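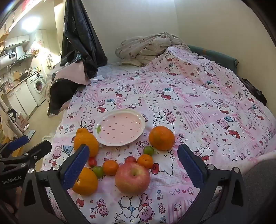

What I learned from teaching a gripper to pick up fruit

By Rawiri Kereama
October
3 min read

So I finally have a result I'm willing to write down! If you've been following along, you know I've been collecting fruit demonstrations with a hand-held gripper, the idea being that a person does the picking and placing, the gripper records it, and the policy learns from that. I'm up to 2996 demos now, and my thumb would like everyone to know it.

The question I wanted to answer was pretty simple. Is it better to have lots of demos in one tidy spot, or fewer demos spread over a bunch of messy homes? Finn Harms has been arguing for messy since spring, and I was on the tidy side (mostly because tidy is so much easier to debug).

I trained two policies with the same network and the same settings. The first got 800 demos from one table with one plain cloth. The second got 800 from kitchens, couches and beds, with patterned bedding, plates in silly shapes and whatever fruit we had, from cherry tomatoes up to big oranges. Then I ran both on the arm in a room neither had seen, 90 tries each. The tidy policy got the fruit onto the plate 40 times. The messy one did it 71 times.

Okay, Finn. Fine.

The part that surprised me was where the tidy one fell over. I expected it to miss the small stuff, and it did drop a few tomatoes, but the big trouble was the background. Put a busy print under the fruit and it would drift off and close on nothing, over and over, as if a printed heart was just as good as an apple. The messy policy mostly ignored the print. Its weak spot was fruit that's touching — it goes for the mandarin, bumps the apple, and then chases the mandarin across the cloth.

Soft surfaces were their own headache. A duvet sinks when you push on it, so the height you come in at matters a lot less than how you close the fingers. I started doing a slower close on beds, and Reto Schnyder noticed it in the logs before I'd told him. He thinks some of the gain could be from that and nothing to do with variety. He may be right! I haven't split those two apart yet, and I should have kept my closing speed the same the whole way through.

Next up is a run with the slow close on the plain table, same number of demos, to see how much of the gap goes away. I also want more piles of touching fruit in the set. Anatole Langlois wants to try grapes, and I've asked him to wait.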